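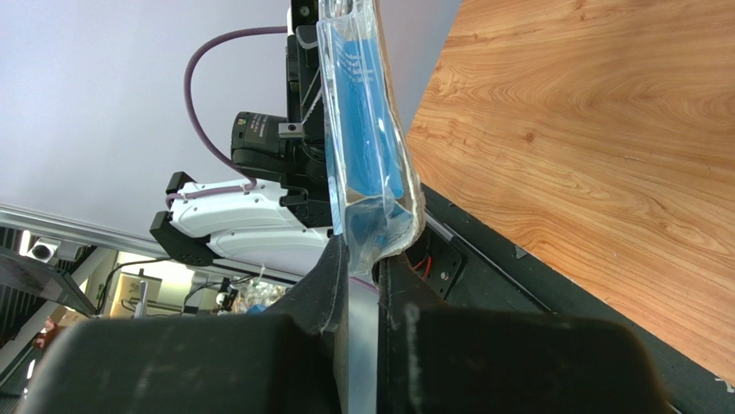 Figure 3. The wrist view at the point of grasp, with a clear bag and its blue contents held between the two fingers. The second arm stands behind.

4.2 Student sessions and grasp labeling

The sessions were part of the summer robotics project at Zelcombe, which ran through July. Students worked in pairs. One operated the two arms and the other kept the log, and they traded places after every ten trials. None of them had used a two-arm setup before the course, although most had built a small wheeled robot in the spring term.

The task was to pick up a bagged item with one arm, lift it clear of the table, and pass it to the other arm. We chose bagged goods because the students had already done well with blocks and cups, and we wanted a harder object for the last part of the course. Clear plastic gives the wrist camera little to work with. Highlights move when the bag moves, and the edge of the bag is often hard to tell from what is behind it. In Figure 3 the blue contents are much easier to find than the plastic around them, and most of the students' first detectors did in fact find the contents and miss the bag.

Each pair recorded 40 trials, and the full set came to 403 after three trials were repeated at the students' request. We removed trials in which the log sheet and the recording disagreed on the starting position. The students then labeled 300 of the remaining trials by hand, using a short guide written by the Gelwood teaching group. A label had three parts: where the fingers met the bag, whether they held plastic only or plastic and contents together, and whether the handover was completed.

The second part caused the most trouble. When the fingers close on a bag from both sides, they can hide the place where the contents end, and two students looking at the same view would often give different answers. We first asked them to settle each case by talking it over. This was slow, so from the second week on we allowed a third answer, "cannot tell," and kept those trials out of the training set for the Pfister baseline — they were still used for the handover results in Section 5.

Agreement between labelers on the second part was 71 percent before the change. We did not measure it again in the same way afterward, as the pairs had been mixed by then and the numbers would not compare.

Students were also asked to write down why they thought a grasp had failed before they watched the recording. These notes were not used in training. They are kept with the Fimmont course materials, and we return to them in Section 6, where we look at how the students' explanations changed over the course.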